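Drivham Play Kitchen News
December 22, 2020

The burger set is back on the shelf

The play burger set has been out of circulation since July. Several buns had gone missing and one of the trays had cracked, so it was pulled from the lending shelf until the whole thing could be put back together. It is now complete and can be borrowed again from the Brophy Street counter, on the same terms as everything else in the play kitchen section.

For anyone who joined after the summer, the set is a build-it-yourself burger made of model food. The pieces are life-size or close to it, and they stack without snapping or sticking together. A child puts down the bottom bun and goes up from there. The replacement pieces came from Wollico, and the older ones from the Keluvby kit we have lent out for years. The colors of the two don't match exactly. The new buns are a little paler than the old ones. They fit together fine.

What has changed

The main difference is the storage. The pieces used to come in a drawstring bag, and most of the losses happened because it was hard to see what was missing until the bag was emptied out. The ingredients now stand on edge in a clear acrylic holder with slots, like records in a rack. Buns, patties and lettuce all go in upright, and it takes one look to see whether a slot is empty.

The holder goes along one side of the tray, set at a slant if the table is small. Pieces come out of the holder one at a time and go onto the burger. The stack below has reached the cheese, with beef, tomato and lettuce under it, and there is a bun half just above the holder.
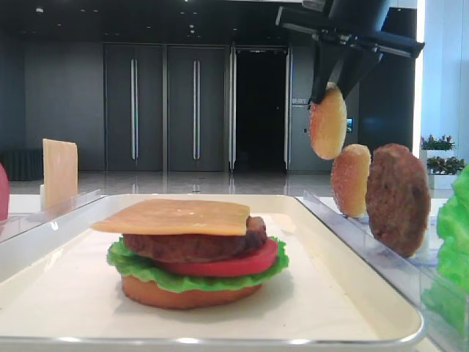 How to stack it

There is no wrong order, and plenty of families have their own. The one on the card in the box goes like this:

1. Bottom bun, flat on the tray.
2. Lettuce. The leaf is wider than the bun and will hang over the edge.
3. Tomato slice.
4. Beef patty. Try to get it over the middle of the bun. A patty that sits off to one side will hold, but a tall burger gets wobbly on top of it.
5. Top bun.

Older children may want to go higher. The card has a second order on the back with two patties and a second leaf of lettuce. That one needs a steady hand, and the tomato is usually the piece that slides out.

Two children can share the set if one takes orders and the other builds. A few members have sent in order pads they made at home from scrap paper, and we have put one in the box. Please leave it there. If you use it up, add a few more sheets.

Borrowing and returns

The loan period is 12 days. You can renew once, as long as there is no hold on the set. The deposit is $9 and is returned when the set comes back with all its pieces. Missing pieces are charged at cost, and the price list is taped inside the lid. Please tell us about a lost piece when you bring the set in, even if you think it will turn up at home. We can often lend a spare to the next family while you look.

Before you return it:

Wipe the pieces with a damp cloth and a little dish soap. Do not put them in the dishwasher.
Dry them completely before they go back in the holder. Water sits in the bottom of the slots.
Wipe the tray, including under the rim.
Use a soft cloth on the acrylic. Paper towels leave fine scratches, and they show.
Put the holder in the box first and the tray on top.

The set is meant for ages three and up. The pieces are not food and are not made for chewing, so please keep them away from babies and dogs. We have replaced two lettuce leaves on account of dogs already.

Other play kitchen items

The pizza set and the tea set are both in. The bread and pastry basket is out on loan and has a waiting list. The wooden cutting board set has been retired, as the hook-and-loop dots no longer hold, and we are looking for a replacement at a reasonable price.

The play kitchen section now has 42 items, and members borrowed from it 240 times this year. If you have play food at home that is clean, complete and no longer used, we would be glad to have it. Bring it to the counter during open hours, or leave a message and we will let you know whether we have room.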